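배송이 늦는다는 말을 듣고 주문했는데, 생각보다 빨리 왔습니다. 제가 산 것은 Postby의 격자 바구니이고, 색은 흰색입니다. 같은 가게에서 Matolside라는 이름의 흰색 판도 함께 샀습니다. 한 달 넘게 써 보았으니 좋은 점과 나쁜 점을 자세히 쓰겠습니다. 한국어가 제 모국어가 아니라서 표현이 조금 딱딱할 수 있습니다. 양해해 주세요.

## 왜 샀는가

제 작업 탁자는 흰색이고 크지 않습니다. 그 위에서 편지도 쓰고, 바느질도 하고, 가끔 밥도 먹습니다. 그래서 한 가지 일을 끝내면 물건을 모두 옮겨야 합니다. 예전에는 종이 상자를 사용했습니다. 종이 상자는 가볍지만 안이 보이지 않아서 가위 하나를 찾을 때도 전부 꺼내야 했습니다. 게다가 바닥이 약해져서 8월에 결국 버렸습니다.

새 바구니를 고를 때 제 조건은 이것이었습니다.

- 옆에서 안의 물건이 보일 것
- 물로 씻을 수 있을 것
- 탁자와 색이 어울릴 것
- 한 손으로 들 수 있을 것

Detine의 천 바구니도 마지막까지 고민했습니다. 모양은 그쪽이 더 예뻤습니다. 하지만 천은 안이 보이지 않고, 예전에 천 바구니에 커피를 쏟은 경험이 있어서 포기했습니다.

## 첫인상

포장은 간단했습니다. 바구니는 얇은 종이로 싸여 있었고, 판은 두꺼운 종이 사이에 들어 있었습니다. 냄새는 거의 없었습니다. 그래도 저는 처음 쓰는 물건은 항상 미지근한 물로 씻습니다. 격자 사이를 닦는 일은 귀찮았지만 어렵지 않았습니다. 부드러운 칫솔이 제일 편했습니다.

바구니의 마무리는 대체로 깨끗합니다. 다만 바닥 쪽 모서리 한 군데가 손으로 만지면 조금 까칠했습니다. 고운 사포로 몇 번 문지르니 괜찮아졌습니다. 얇은 스웨터나 스타킹을 넣을 분은 사용하기 전에 모서리를 꼭 만져 보시기 바랍니다.

가격은 두 가지를 합해서 41유로였습니다. 바구니만 사면 32유로인데, 함께 사면 판의 값이 싸집니다. 바구니 하나의 가격으로는 비싼 편이라고 생각합니다. 판까지 생각하면 받아들일 수 있는 가격입니다.

## 탁자에서 사용할 때

저는 보통 바구니를 탁자 왼쪽에 두고 판을 그 앞에 둡니다. 작은 물건은 먼저 판 위에 올리고, 정리가 되면 판을 들어서 한꺼번에 옮깁니다. 이 방법에 익숙해지니 탁자를 치우는 시간이 많이 줄었습니다. 전에는 20분 걸리던 일이 지금은 7분이면 끝납니다. 물론 제 탁자의 경우이고, 물건이 많은 분은 다를 것입니다.

판은 평평하고 테두리가 없습니다. 이것은 장점이면서 단점입니다. 종이나 천을 밀어서 내릴 때는 아주 편합니다. 그러나 단추나 실패처럼 굴러가는 물건은 판을 조금만 기울여도 떨어집니다. 저는 단추를 세 번 쏟은 다음부터 작은 것은 접시에 담아서 판에 올립니다.

색에 대해서도 말하고 싶습니다. 흰 탁자, 흰 바구니, 흰 판이 같이 있으면 깨끗해 보이지만 조금 심심합니다. 대신 색이 있는 물건이 금방 눈에 들어옵니다. 흰 판 위에 파란 물건을 올려 두면 급하게 움직일 때도 어디에 있는지 바로 압니다.

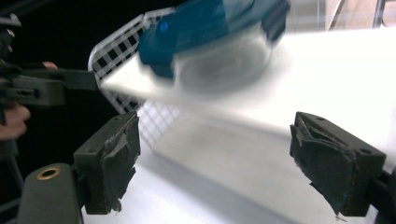
## 격자에 대하여

이 제품에서 제일 마음에 드는 부분은 격자입니다. 가까이 가지 않아도 안에 무엇이 있는지 대강 알 수 있습니다. 바람이 통하니까 덜 마른 행주를 잠깐 넣어 두어도 냄새가 나지 않았습니다.

그러나 격자에는 불편한 점도 있습니다. 연필처럼 가는 것은 구멍으로 빠져나옵니다. 뜨개바늘도 그렇습니다. 저는 바닥에 두꺼운 종이를 잘라서 깔았고, 가는 것은 컵에 세워서 넣습니다. 처음부터 바닥용 깔개가 들어 있었다면 더 좋았을 것입니다. 가게에 문의하니 깔개는 Postma라는 다른 시리즈에만 있고 크기가 맞지 않는다고 했습니다. 답장은 친절했고 하루 안에 왔습니다.

먼지도 생각해야 합니다. 격자의 가로줄 위에 먼지가 조금씩 쌓입니다. 멀리서는 모르지만 아침에 햇빛이 들어오면 잘 보입니다. 저는 한 달에 두 번 욕실에서 샤워기로 씻고, 수건 위에 거꾸로 놓아 말립니다. 구멍이 많아서 빨리 마르는 편입니다.

## 판에 대하여

판은 바구니보다 할 말이 적습니다. 가볍고, 얼룩이 잘 닦입니다. 볼펜 자국은 비누로 지워졌는데, 유성펜 자국은 아직 희미하게 남아 있습니다. 칼질용으로는 쓰지 마세요. 저는 한 번 종이칼을 사용했다가 가는 선이 생겼습니다. 설명서에 그런 말이 없어서 몰랐지만, 조심하지 않은 제 책임도 있습니다.

판을 바구니 위에 올려서 뚜껑처럼 쓸 수 있는지 궁금한 분이 있을 것 같습니다. 올릴 수는 있습니다. 하지만 고정되지 않으니까 살짝만 건드려도 옆으로 미끄러집니다. 저는 뚜껑으로는 추천하지 않습니다.

## 좋은 점과 나쁜 점

**좋은 점**

- 안이 보여서 물건을 찾기 쉽습니다.
- 씻기 쉽고 빨리 마릅니다.
- 판과 같이 쓰면 탁자를 금방 비울 수 있습니다.
- 문의에 대한 답이 빠릅니다.

**나쁜 점**

- 가는 물건이 구멍으로 빠집니다.
- 모서리의 마무리가 한 군데 아쉬웠습니다.
- 판에 테두리가 없어서 둥근 물건이 굴러 떨어집니다.
- 흰색이라 먼지와 펜 자국이 보입니다.
- 깔개가 없습니다.

## 누구에게 맞는가

탁자 하나로 여러 가지 일을 하는 분에게 맞습니다. 자주 꺼내고 자주 치우는 물건, 예를 들면 털실, 천 조각, 수첩, 행주 같은 것에 좋습니다. 나사나 구슬처럼 아주 작은 부품을 보관하려는 분은 칸이 나누어진 상자를 사는 편이 낫습니다.

무거운 책을 가득 넣는 것도 권하지 않습니다. 제가 한번 요리책을 넣고 들었더니 옆면이 조금 휘었습니다. 책을 빼니 원래대로 돌아왔지만, 그 뒤로는 무거운 것을 넣지 않습니다.

별점은 다섯 개 중에 네 개입니다. 바구니만 따로 평가하면 네 개 반, 판만 평가하면 세 개 반을 주겠습니다. 다음에 하나 더 산다면 판은 빼고 바구니만 주문할 생각이고, 색은 회색이 나오면 회색으로 하고 싶습니다.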